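Why Do Shadows Change Size?

Have you ever walked home on a sunny afternoon and noticed your shadow stretching out ahead of you, with long skinny legs like a giraffe's? And then at lunchtime on a different day you looked down and there was hardly any shadow at all, just a little puddle of dark by your shoes! You didn't grow and shrink, of course. The sun moved across the sky, or at least it looked that way from where you were standing.

Light travels in straight lines. It can't bend around your body to reach the ground behind you, so that patch of ground stays darker than the ground beside it. We call that darker patch a shadow. When the sun is high, the light comes down steeply and your shadow is short. When the sun is low, early in the morning or near bedtime, the light comes in at a slant and your shadow gets very, very long. 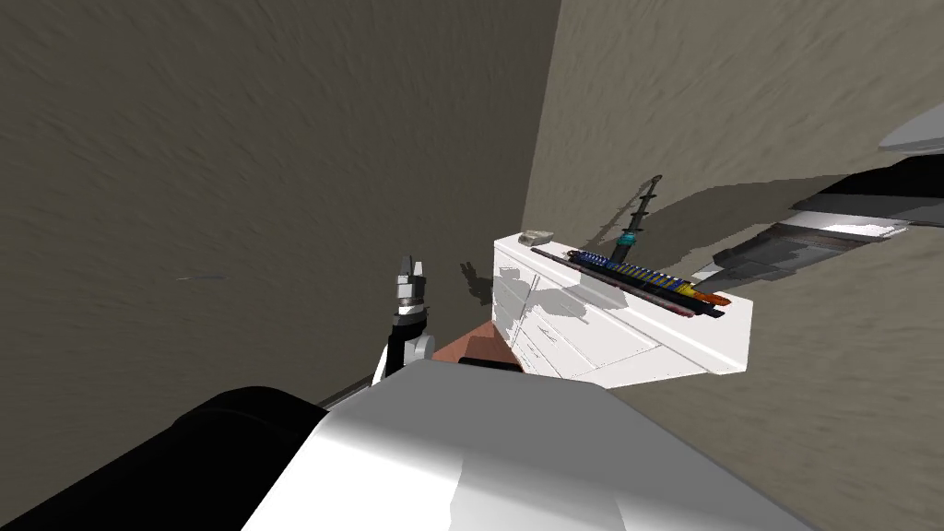

Page last changed: January

Indoors you can find shadows on walls and on top of the furniture too, and many of them are soft and gray. A soft shadow has blurry edges. You get one when the light comes from something wide, like a big window or a cloudy sky — a little of the light sneaks in around the sides and smudges the edge. A small, bright light, like a flashlight, makes a much crisper shadow.

Try it yourself! The children at Fillham School do this one every Friday in the winter, and they never seem to get tired of it. You will need a flashlight, a toy and a plain wall. Put the toy 2 feet from the wall, turn off the lamp and shine your flashlight at it. Now move the flashlight slowly closer to the toy. The shadow grows and grows, until your toy rabbit is a monster! Move the flashlight back again and the rabbit shrinks.

If you have some chalk, ask a grown-up to trace around your shadow outside after breakfast, and then stand in the very same spot at noon and trace it again.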